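Progress report to the Zokasau fund
Plerkent household handling rules, second reporting period
Submitted 22nd May

Where we are

The draft rules for kitchen robots now run to 2 parts, down from a number we would sooner not put in writing. Part One covers what a robot may pick up. Part Two covers what it must do with the thing once it has it, and has taken most of the period, most of the coffee and very nearly the goodwill of the test team.

You asked at the last review for fewer principles and more rules. The previous draft said that a robot should handle food "with due care", which everyone in the office agreed with and no one could test. The current draft says how fast the arm may move near a tap, how long it may hold an item over a basin before it has to put it down or ask, and what it must log when it does neither. It reads like a parking bylaw. We take that as progress.

Testing against the draft

All testing in this period was done in simulation, as agreed. We ran 2,564 trials on the Flores kitchen set, against a target of 2,000. The extra ones were not ambition. A scoring error in the first batch meant that 564 trials were marked as passes whenever the arm did nothing at all, and doing nothing is a very safe way to behave around crockery. Those trials have been thrown out and run again, and the scorer now has a rule of its own.

Sink tasks made up 800 of the trials. We had planned to give them less room, but sinks are where the draft kept falling over. A countertop is flat and polite. A sink has a ledge, a drop, a drain and whatever was left in it. 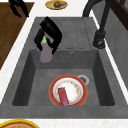 By the Plerkent rules desk

The eggplant has become something of a house standard. It is awkward in shape and has a green cap that the fingers like to close on, and it does a good job of showing up vague wording. Rule 14 used to say that produce must be "clear of the sink" before the arm travels sideways. Clear of the bottom? The wall? The drainboard? A vegetable held up at the back of the basin, with its lower end at the top edge of the wall, passes on one reading and fails on the other two. Three of us scored the same set of trials and came back with three sets of results, each defended with some heat.

Rule 14 now names the highest edge between the start point and the end point, and asks for a set gap above it. There was a proposal to define "sink" as well. It reached a page and a half before we put it out of its misery.

Rule 17, on things already in the basin, is also new. Our early trials used clean, empty sinks, of a kind known mainly to real estate agents. The current layouts put in a red-rimmed plate that partly overlaps the drain, with a red block lying across it, and the robot has to leave both where they are unless told otherwise. The first wording banned "contact with other objects", and a literal reader could take the sink itself as an object. We did have a literal reader. It was the scorer.

What has not gone well

The link with Filtasier, the logging tool, is late. Logs come across in full but in the wrong order, so that on paper the arm lets go of an item and then decides to pick it up. An auditor would be right to raise an eyebrow. We have asked for a fix and in the meantime are sorting the logs by hand, at a cost in hours that we have absorbed in the writing budget. The writing budget has noticed.

We also owe you the plain language version of Part One. It exists, but two outside readers told us it was harder to follow than the technical version. We are starting it again, from the readers' notes this time.

A caution on the results

Simulated produce does not bruise, drip or roll off behind the toaster. The trials tell us whether a rule can be read one way only, and whether a robot can be scored against it. They don't tell us whether the rule is a good one in a real kitchen. We would ask that the pass rates not be quoted in the fund's newsletter without that sentence sitting beside them – last time it went missing, and we received a very hopeful letter from a caterer.

Next period

Parts One and Two go out for comment at the end of May. We will rerun the sink set with the new wording of Rules 14 and 17 and report any case where two scorers still disagree. Glassware is on the list after that.

We are not asking for more money in this report. We are asking for one change to the plan: to move the hours set aside for stovetop tasks over to sinks, and take up stovetops in the period after. A yes or no by return would let us book the test time.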